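5.2 The mesh problem, or how we lost most of June 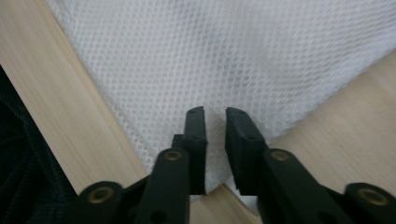

Figure 11. Hand-held gripper over the white mesh on the wood table, pads open with nothing between them.

I said in the last section that the cloth tasks went well, and for the towels and the cotton squares they did. The mesh is another story, and I want to spend some time on it because it cost us more work than any other part of the Darnotau project and because I think other groups are going to run into the same fault.

The short version is that the gripper kept reporting a grasp when it had none. We tell whether something is held by how far the fingers stop short of fully closed. With a folded towel you get a nice fat gap and there is no doubt. With a single layer of mesh the gap is so small that it sits right down in the slop of the linkage, and our threshold (which I had set by hand on towels, one afternoon, and then forgotten about) was reading that slop as cloth. So the controller would close on air, decide it had the corner, lift, travel across the table and lay down a fold that did not exist. It looked very sure of itself the whole time.

We ran 32 trials on the mesh with the original settings. In 14 of them the system logged a good grasp and the fabric never left the table. In a few more it caught the edge by a thread or two, dragged the sheet sideways and then dropped it. I counted those as failures as well, though you could argue with me on that.

My first guess was the cameras. The mesh is white, the wood is pale, the light comes from overhead, and wherever the sheet lies in a single layer you can partly see what is under it. The edge finder did not love this. It would put the tip of the cloth in a slightly different spot from one image to the next, and it got worse if the fabric was sliding. We spent close to two weeks on that – new lighting, a dark cover on the table, more training data – and the edge error did come down. The false grasps hardly moved. I should have taken the hint much sooner.

What finally pointed us the right way was the wear log. The gripper has brass bushings at the pivots, and the set we were using had been through the whole towel series before anyone put mesh in front of it. A little play at each pivot adds up by the time you get out to the pads. When I swapped in a fresh set from Grunley, with no other change at all, the closed position stopped wandering and the false grasps dropped to something we could live with. Then I put the old ones back in, just to be sure, and the fault came right back the same day. That was an odd sort of happy moment.

There is also a safety side to this, and I do not want to skip over it. On one of the June runs the arm was carrying what it believed to be a corner of cloth, and it went on into the stretch phase, where it pulls until it feels tension. With nothing in the pads there is no tension to feel. It kept pulling, out past the end of the table, until it hit the soft limit and stopped. No one was standing there and nothing was damaged, but the stop came later than I would like, and the only thing that ended the move was a limit I had put in for a different reason. A false grasp is annoying in a folding task. In a task where the next step depends on force it is a real hazard, and I had not thought of it that way until I watched it happen.

We made three changes after that. The stretch phase now has its own travel cap, set from the size of the cloth, and it quits with an error if it gets there without feeling any load. The grasp check no longer trusts finger position alone; it also does a small test lift of 30 mm and looks for the fabric to move with the pads. And the fully closed position gets measured again at the start of every session, with the pads empty, so the threshold follows the wear. That last one takes a few seconds and I am a bit embarrassed that it was not there from day one.

With all three in place we repeated the mesh trials in the same order and with the same starting layouts. The false grasps went from 14 to one, and the test lift caught it before the arm moved on. True misses are still fairly common, mostly when the tip of the mesh is bunched up and the pads push it along the wood and never get around it. I have no good answer for those yet. Softer pads from Irnmont helped a little on creased fabric and hurt on flat fabric, so the results in Section 6 all use the standard ones.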